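**To:** workroom-users
**From:** Dirk Aerts, Facilities Office, Premton House
**Date:** July 21, 2024
**Subject:** Re: Condition of the large table, Room 67

Dear colleagues,

Thank you to Jozef Wuyts for raising the matter below. I am replying to the full list, as the large table in Room 67 is booked by several departments and the arrangements apply to all of them.

> On behalf of the Skesley day program, I would like to ask what the current rule is for cleaning the large table. The last two times my group had the room, we spent the first part of our session brushing off crumbs and looking for a damp cloth. One of the cloths in the cupboard was unfit for use.
>
> I would also like to know whether the long-handled wooden tools are meant to stay on the table or go back in a drawer. We have found them in both places. If there is a written procedure, please send it. If there is none, could one be drawn up before the September bookings open?
>
> Jozef Wuyts

There is a written procedure, but it dates from the previous table and does not mention the grid surface at all. The following replaces it, effective immediately.

## Wooden tools

Tools with wooden handles may be laid on the table while a session is in progress. They should lie flat and well in from the edge. At the end of the booking they are to be wiped, dried with a clean towel, and returned to the second drawer. They are not to be left standing in water, and they do not go in the dishwasher in the Closten kitchen. Two handles have already been lost to splitting this year.

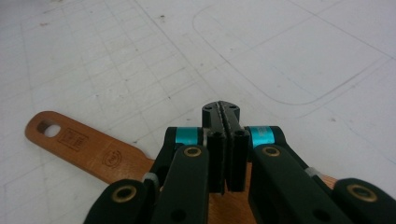 ## The grid surface

The white surface is used for laying out and measuring, and the lines must remain readable. Dry debris comes off first, with the soft brush and the dustpan. Please brush toward the middle and collect it there. Brushing over the side sends it onto the floor and, in practice, under the desk, where the cleaning crew does not reach.

Once the dry material is gone, wipe the surface with a damp cloth and a small amount of dish soap. Scouring pads, bleach, and the orange spray from the Groen supply cart are not permitted. Reddish and brown marks respond best to a soapy cloth left in place for a few minutes and then lifted. Members who meet a mark that does not come off should leave it alone and report it to this office. Please do not scrape.

The surface presently carries specks and smudges across the middle, a small reddish-brown stain, and a patch of brown dusty debris to one side. This is the condition Mr. Wuyts describes, and it is below the standard a group should find when it arrives. 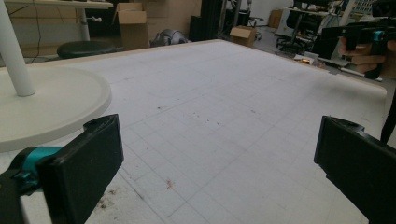 Each group is therefore asked to reserve the last part of its booking for cleaning, and to treat that time as part of the session. Departments that find they need longer should request a longer booking. The next group should not be kept waiting in the hallway while the table is wiped.

## Around the table

The round white base and its pole stay where they are. Please wipe around the base and its raised rim, and do not lift or turn it. The stool may be moved freely and should be kept clear of the walkway afterward.

Cardboard boxes are a separate question. A box that is in use during a session may stand beyond the far side of the table. A box that remains after the booking will be flattened and taken to recycling on the next collection round, with or without its owner's name on it. Bags and other equipment on the floor will be moved to the shelf outside the room.

## Supplies

Clean cloths will be stocked on the lower shelf of the cupboard, in a pack of 80. Used cloths go in the lidded bin and should not be folded and put back on the shelf. I regret the state of the one that was found. If the pack runs low, please call extension 3076 and leave a message with the room number.

A printed copy of these instructions will be posted inside the cupboard door. Comments on the wording may be sent to me directly — replies to the whole list are best kept for matters that affect everyone. The September booking form will include a line confirming that the person responsible for the group has read the procedure.

Sincerely,

Dirk Aerts
Facilities Office, Premton House
Extension 3076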